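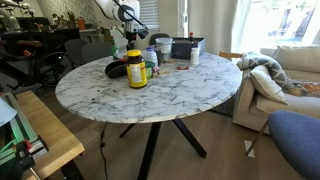

Rasa Adomaitis did not believe in Illis, and she had told her father-in-law so in May, on the telephone, when he first announced that he was taking it. A spoonful in the morning, a spoonful at night, and by autumn he would be walking up to Jerby and back like a lad of fifty. Now she stood in his front room at Hollside with her coat still on and looked at what had become of the marble table. The big jar with the yellow lid had the middle of it, naturally. The rest had gathered round: the green tub, the white bottle with the blue cap, the little one with the red cap right at the back, the pill bottle by the end of the dark box. There were crumbs as well. She was glad of the crumbs. They meant he was still eating toast.

"You'll want tea," said Thanasis Bakalis.

"I want to know what all this costs."

"It's not dear."

"How much?"

He went to straighten the blanket on the sofa, though it was straight enough. "A hundred and sixty-two," he said. "But that's with the box."

"A hundred and sixty-two a year?"

He carried on with the blanket.

She picked up the leaflet he had left on the windowsill. It was from a firm called Boros and it was printed on thick paper, the sort she associated with new flats and funerals. A man of 93 had written in to say that his knees had gone quiet. A woman had got back her sense of smell. There was no surname on either of them.

"Who is this man?" she asked.

"Which?"

"With the quiet knees."

"How should I know? He's a customer."

"He might be a customer. He might be someone in an office."

"You're like your mother," said Thanasis, who had met her mother twice and been frightened of her on both occasions.

Rasa sat down in one of the grey chairs and turned the leaflet over. On the back it said that results varied. It said this in very small letters, under a drawing of a leaf.

"And the bike?" she said. "Do you go on the bike?"

"Every day."

"Every day?"

"Most days. I did 103 minutes last week." He said it too quickly, and then he looked at the bicycle as if it might speak up. "It's got a good saddle."

She thought of asking whether it might be the minutes that had done his knees good, if anything had. He was moving better. She had noticed it when he came to the door, and had been annoyed to notice it, with the whole of her argument ready from the train. He hadn't held on to the frame. He had taken her bag off her and she had let him.

"Does the doctor know?"

"The doctor's twelve years old."

"Does she know, though?"

"I'll mention it."

"You'll mention it on Thursday's visit or you'll mention it when you're dead?"

"I'll mention it," he said again, and went off to fill the kettle.

When he had gone she reached over and turned the jar a little on the marble. She didn't open it. From the kitchen he called out to ask if she still took sugar, and she put the jar back the way it had been facing and said that she did, one, a small one.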